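손에 쥐고 쓰는 데모 수집용 그리퍼 Esix를 한 달 넘게 썼다. 두 대를 한 세트로 사서 양손 작업에 썼고, 그동안 쓰던 Julum과 비교해 가며 적는다. 주로 시킨 일은 옷 접기, 지퍼 올리기, 작은 블록 옮기기다.

조립은 어렵지 않다. 설명서에는 나사가 18개라고 되어 있고 육각 렌치 하나면 끝난다. 손가락 파트는 출력물이라 표면이 매끈하지 않은데, 잡는 데는 지장이 없었다. 다만 패드를 붙이는 홈이 Julum보다 얕다. 처음에 접착제를 아끼면 모서리부터 들린다. 나는 첫 주에 한 번 다시 붙였다.

녹색 손가락은 구형 패드, 검은색 계열은 붉은 패드가 들어간 신형이다. 구형은 마찰은 좋은데 수명이 짧다. 천을 많이 다루면 옆면 이음새부터 일어난다.

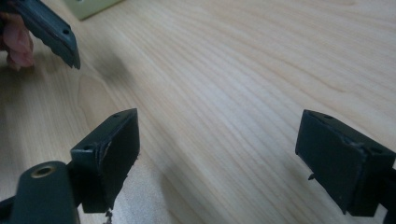

녹색 손가락. 왼쪽 패드의 세로 이음새가 찢겨 일어났다.

같이 일하는 Musyoka Rotich는 구형의 감촉을 더 좋아한다. 딱딱한 블록을 집을 때는 나도 동의한다. 힘을 조금만 줘도 미끄러지지 않는다. 문제는 교체 주기다. 구형으로 1,759회, 신형으로 2,474회를 수집했는데, 구형은 그사이 패드를 5번 갈았고 신형은 한 번 갈았다. 작업 종류가 똑같지는 않았으니 엄밀한 비교라고 할 수는 없다.

신형은 옷감 작업에서 차이가 컸다. 패드가 손가락 안쪽을 따라 얇게 들어가 있어서 소매 끝처럼 겹친 부분을 집을 때 한 겹만 잡기가 쉽다. 지퍼 손잡이는 여전히 어렵다. 손가락 끝이 두꺼워서 테이블에 붙어 있는 손잡이는 비스듬히 접근해야 하고, 세 번에 한 번은 놓친다.
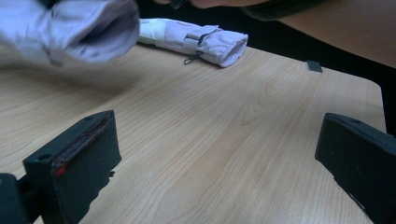

접기 동작 자체는 두 사람이 나눠서 해도 되고 혼자 양손으로 해도 된다. 혼자 할 때는 무게가 문제다. 30분쯤 지나면 손목이 뻐근하다. Julum은 무게중심이 손잡이 쪽에 있어 덜 피곤했는데, Esix는 앞으로 쏠려 있다. Ilse Dekker가 손잡이 안쪽에 추를 붙여 봤고 확실히 나아졌지만 전체 무게는 늘었다.

카메라는 손가락 뒤쪽에서 두 손가락과 그 사이를 함께 내려다본다. 화각이 넓어서 맞은편 그리퍼도 자주 들어온다. 후처리할 때는 오히려 편했다. 반면 조명에는 민감하다. 밝은색 나무 테이블 위에서는 반사 때문에 결이 날아가는 구간이 생긴다. 자동 노출을 끄고 고정값으로 쓰는 것을 권한다. 케이블도 신경이 쓰인다. 길이가 넉넉한 대신 늘어져서 팔을 크게 움직이면 걸린다. 벨크로로 팔뚝에 묶어 두면 된다.

링크 부분은 가끔 손으로 눌러서 유격을 확인해야 한다. 관절 핀이 조금씩 빠져나오는 경우가 있었고, 나사 고정제를 발라도 소용이 없는 자리라 나중에는 양쪽에 와셔를 넣었다. 제조사에 문의하니 다음 버전에서 핀 길이를 바꾼다고 한다.

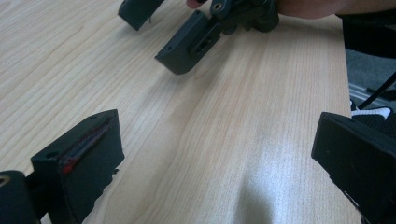 테이블 위쪽이 두 번째 그리퍼. 한쪽 손가락 아래로 가는 금속 핀이 나와 있다.

소프트웨어는 무난하다. 녹화 시작과 종료가 손잡이 버튼 하나로 되고, 두 대의 시간 동기화도 대체로 맞았다. 오래 켜 두면 한쪽이 밀리는 일이 있어서 점심때 한 번씩 재시작했다.

옷감 위주라면 Esix 신형을 사면 된다. 블록이나 공구처럼 단단한 물건만 다룬다면 구형도 쓸 만하고, 패드를 넉넉히 주문해 두는 편이 좋다. 장시간 혼자 쓸 사람은 사기 전에 꼭 들어 보기를 바란다.

최근 글
Julum 핸드 그리퍼 6개월 사용기
Kukus 손목 카메라 노출 설정 정리
그리퍼 패드 접착제 비교
Juhász 컨트롤러 펌웨어 업데이트 후기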